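**Clutum** is a method for training robot manipulation policies from demonstrations that people record with hand-held grippers. It was developed at the Landry laboratory and first described in October 2021. No robot is needed while the data is collected.

## Method

The operator holds one gripper in each hand and carries out a task from start to finish. Printed markers fixed to each device let the software recover its position and orientation.
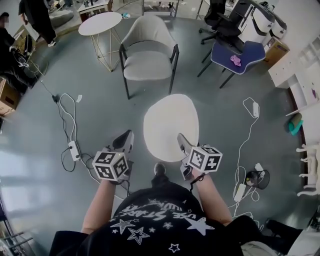
Recorded paths are then cut into segments of 8 seconds and matched to the reach of the target arm. Segments the arm cannot follow are dropped.

## Results

The first data set, Flostent, holds 842 demonstrations of two-handed tasks. A policy trained on it completed two of three test tasks without further tuning. The third, folding a towel, failed when one gripper hid the other. A later variant, Jeltel, adds a second view.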